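I have stopped believing phone battery promises, and the pitch for the Bromumer 4 hasn't brought me back. Its maker, Kan, says the phone will get 70 hours on a charge. Seventy hours of what? The footnote says "mixed use," and the test behind it had the screen dimmed and the cell radio parked next to a strong signal.

That isn't how people carry phones. Mine spends the day hunting for a tower, syncing photos I don't need synced, and running a weather app that wants my location every few minutes. Hui-mei Tang, who reviews handsets for the Grullodport newsletter, used the Bromumer for most of October and charged it every night. She liked it fine. She also never got near the number on the box.
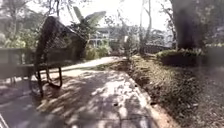
*Photo: Hatunberg Picture Desk*

Kan's answer is that a software update will close the gap. Maybe. The last update weighed in at 221 MB, and the notes said "power improvements" with no figures attached. If a company can measure 70 hours in a lab, it can measure the change from one version to the next and print that too.

Then there's the new adaptive mode, which is supposed to learn your habits and put idle apps to sleep. I've had this on three phones now. Each one learned that I don't open my messages overnight and held back the one I was waiting for at 6 a.m.

I'd take a thicker phone. Give me a bigger cell and a back cover I can remove without a heat gun, and skip the learning. Kan charges $136 to swap the battery on the current model, so I can guess why that phone isn't coming.

People who want the Bromumer for its camera or its screen should go ahead and buy it. I'd just leave the 70 hours out of the decision until somebody outside the company gets them.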